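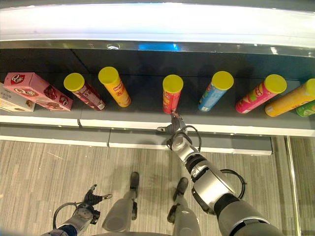
Zodwa Hendricks wrote in to ask whether the Delorme shelf kit is any use to a club that meets only once a week, and the answer is a big yes! Her group wanted something they could set up before the snacks come out and put away by 6 p.m., and the kit suits that kind of evening very well.

Delorme Shelf-Picking Kit, club edition
Category: Classroom & Club > Competition Practice > Reach and Grasp
Print this page | E-mail this page

The kit follows the rules of the Tunport Challenge, where student teams get a humanoid to straighten up a store shelf. Cans that lean, boxes lying at an angle, one thing half hidden behind another - that is the fun of it, and it's what our own club at Truro likes best. You'll be amazed how much there is to learn from standing one can up straight!

What you get:
- 36 task cards, from single reach to full tidy
- 10 shelf layouts on fold-out sheets
- Score pad and judge's whistle
- Starter code for reach, close, lift and let go (multi-fingered hands and simple two-jaw ones)

Groceries are up to you. Cans with plastic lids are great for a first season, and soft bags are much harder (save them for spring). The robot is not included, and neither is the shelf.

Suits teams of up to 18 students. The task cards use the same scoring as the Dovitz practice league, with a top score of 1,040 for a full run. Our best so far is almost there, and we're still grinning.

New layout sheets come out in August.

Last updated: August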